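Let the Club Do the Boring Part

The robotics club at Skokesgate has a choice to make before June, and I think it is about to choose wrong. The club can go back to the Gilchrist Cup, the driving contest it entered for years, or it can stay with the sorting project it took up last fall. Most of the parents I talk to want the Cup. I coach on the sorting side, so I am not neutral, but I have also stood in the bleachers at the Cup and I know what it offers.

It offers a good day out. There is a crowd, a scoreboard and a trophy. The students build a machine, two of them drive it, and the rest watch. That was my main complaint then and it is my main complaint now. In a contest like that the two best drivers get nearly all the practice, and by the end of the season some of the others have not touched the controls in weeks.

The sorting project is called Jorero, a name the students picked and will not explain. The task is plain. Put ordinary things on a table, put baskets behind them, and get a two-armed robot to pick up each thing and place it in a basket. A student guides the arms through the job, the robot records it, and the recordings are used to train a program that tries the job by itself. The club has 627 good recordings so far. It threw out 50 more, and the arguments over those were the best teaching of the year.

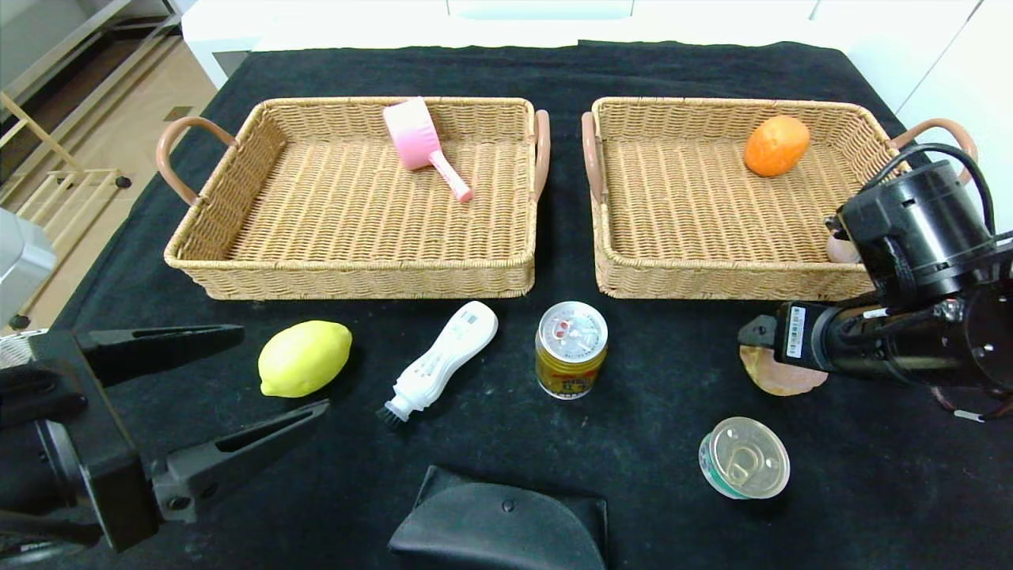
Those arguments went like this. One student would say a run should count if the item ended up in the basket. Another would say it should not count if the arm bumped something on the way. Somebody had to write down a rule, and then everybody had to live with it, including the person whose runs it ruled out. I have taught for a long time and I can't think of a worksheet that does this as well.

People tell me it looks dull. It does look dull. A fourteen-year-old moves a lemon, sets everything back, and moves it again. Parents who come by at pickup time stay for a minute or two and then check their phones. But the students take turns at every job, and the setting back is part of the work. If the items always go in the same spots, the program learns the spots. They found that out in the winter and had to redo a good part of what they had. They were mad about it for a day — I was too — and then they drew up a chart for moving things around.

Money comes up at every meeting, so here it is. Our last season at the Cup cost the club $747 in entry fees and travel. Jorero has cost $560, mostly for replacement parts. The arms are on loan from the school district and could be called back. That is a fair worry, and I don't have an answer to it. If they go, the project stops.

The other fair worry is that students need something to aim for. I agree with that one. A spring open house is not the same as a tournament, and a few of our older members miss the noise. My proposal is that we invite the club at Oller, which has a similar setup, to swap tasks with us once a term. They set our table and we set theirs. Keep score if you like.

I would ask parents to come in for a full session before they vote, and to sit down with the students who are not talking. Ask one of them why a run got thrown out. Last year those same students could tell you the score and who was driving. The meeting is at 6:30 in the library, and the side door will be open.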